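I grew up in Windbridge with a grandfather who kept one bolt-action rifle his whole life, and I suppose that colors everything I have to say about the new modular ones. He could take the bolt out in the dark, and he cleaned it at the kitchen table every December, whether it had been fired or not.

Now, I do like a clever design — who doesn't? My friend Karthikeyan Kartha let me shoot his at the Tatness range last fall, and he changed the barrel in around eight minutes, grinning the whole time like a kid with a new bike. It shot beautifully! But he owns two barrels, and he has used the second one exactly once, and he still had to zero the thing all over again before we could get going.

My feeling is that most of us would be better off putting that money into ammunition and a good class. Seraina Kofler has taught at Plorton for seven years, and she tells her beginners to pick one caliber and stay with it until they're bored (and then a while longer). I think she's right, and I wish somebody had told me so at twenty.

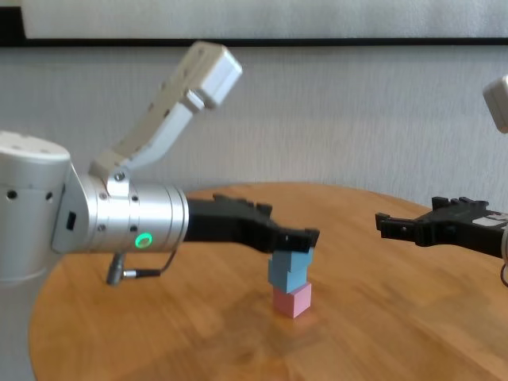
Three cubes stacked on a round wooden table, between two grippers.

So buy the modular rifle if it makes you happy, by all means. I'll be on the next bench with the old one, and you're welcome to try it.

Related posts
Cleaning rods, old and new
A morning at the Marar range
Do you need a heavier barrel?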